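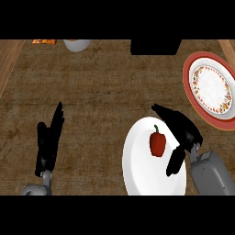 Project Report: Loss of Arm Separation During Simulated Bimanual Table Clearing
Sem Goossens
Submitted December 8, 2025

1. Background

The Tremham task set consists of short tabletop jobs for two arms, run entirely in simulation. The task covered in this report is the transfer of a bell pepper from a white oval plate to a second plate with a floral centre. The right arm is assigned the grasp. The left arm is to remain clear until the right arm has released, then steady the oval plate by its rim for the next job in the sequence.

Motion planning is done by Nadar, the planner written by last year's group. Commands from both arms pass through Flongate, a supervisory layer that is supposed to halt both arms if any two links come closer than 40 mm. My project was originally to tune the grasp approach. After the September runs it became an investigation of why Flongate did not halt.

2. The fault

In run 660 the right gripper closed on the pepper and the left arm began to move across the table before the release. The left fingers passed over the rim of the oval plate and struck the right wrist. The physics engine resolved the overlap by throwing the pepper off the table and driving the right elbow joint past its soft limit. Flongate logged no event. The run was scored as an ordinary dropped object, and I would have missed it had I not been replaying drops to check grasp height.

I then replayed the whole batch of 1,814 runs with an independent distance check. Arm-to-arm contact occurred in 105 of them. Flongate had halted none.

3. Cause

Two separate defects were found. Neither is sufficient to produce the contact without the other.

3.1 Stale transform. Flongate computes link distances in the table coordinate system. It reads the base position of each arm once, at start-up. When the scene loader, Dinar, randomises the table height between runs, it also shifts both bases, but it does so one after the other over two simulation steps. Flongate was reading between the two. The right base was current and the left base belonged to the previous run. In most runs the error was small. In runs following a large height change, the computed separation stayed well above the threshold while the modelled fingers were already touching.

3.2 Early hand-off. Nadar starts the left arm when the right gripper reports "object released". The flag was derived from finger effort falling below a set value. The pepper is rounded and lobed, and the fingers settle on it after first contact. Effort dips during settling, and the dip was long enough to set the flag. The same task with a box in place of the pepper never set it early.

4. Corrections

Flongate now subscribes to base positions and recalculates on every step. If the two positions carry different step numbers, it treats the separation as unknown and halts. The released flag now requires low effort and a finger opening wider than the object, both held for 12 consecutive steps. I also added a contact listener in the physics engine that marks a run as a safety failure regardless of how the task is scored.

The start pose of the left arm was left alone. Moving it further to the left would have reduced the number of contacts, but would also have hidden the first defect – the check would still have been wrong.

5. Results

The 105 affected runs were repeated using the original random seeds. With only the transform fix, Flongate halted every run before contact. With only the flag fix, no contact occurred, but the logged distances were still incorrect. With both fixes there were no contacts and no halts, and the left arm waited for release each time.

Cycle time increased slightly owing to the longer hold on the flag. I did not attempt to recover it.

6. Limitations

All of this work was in simulation, where base positions are known exactly. On hardware they would come from calibration, and a calibration error would have much the same effect as the stale transform. The step number comparison would not catch it.

The distance check uses simplified capsules for the fingers. The capsules are shorter than the rendered finger tips, and I have not measured by how much. Until that is done the 40 mm threshold should not be lowered.

Replay scripts and the list of affected seeds are in the group repository under the Tremham folder.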